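From the benches: the two-arm cell is back in shape

If you've missed the Bokside cell since March, good news - it's running again, and it's a much nicer thing to work with! Mayu Honda and Reiko Oshima have been through the whole setup in simulation first, table and all, so we could check the pick and place routine before touching the hardware.
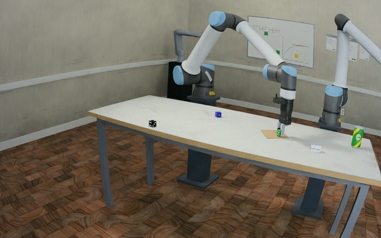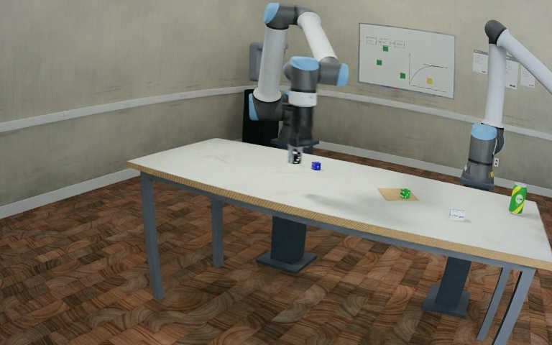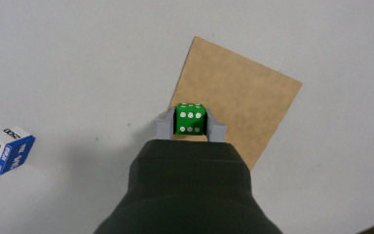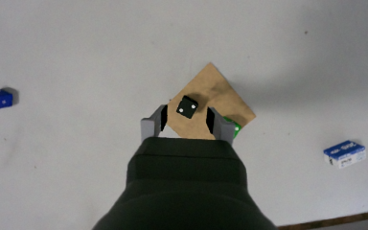
Dice and cardboard target in the simulated cell, two room views followed by two from the gripper.

The routine is simple on paper: pick up a die, carry it to the cardboard square, let go. What took the time was the tool offset. The old value in the Runura config was 2 mm out, left over from the previous fingers, and the wrist rotation was stored in the wrong order, so every 90 degree turn made things worse. Reiko found that one by reading the file line by line with a coffee in hand. Hats off!

Mayu has rewritten the start-up sheet as well. Home both arms, load the Fleltov profile, check that the fingers close evenly, then do a slow dry run at low speed with a hand near the stop. Please don't skip the finger check, even if you're only in for a quick try. Pads that have worn down on one side will pull a die off centre, and you'll spend your afternoon blaming the camera calibration (I did).

We've also set a service interval at last. Pads get a look every 2,000 cycles, and the fasteners on the grippers get re-torqued at the same visit. Write it in the Ogura log, with your initials and the colour of the tag on the spare set.

Bookings are open again, and Mayu is happy to walk anyone through the new sheet. Ask at the desk in room 241.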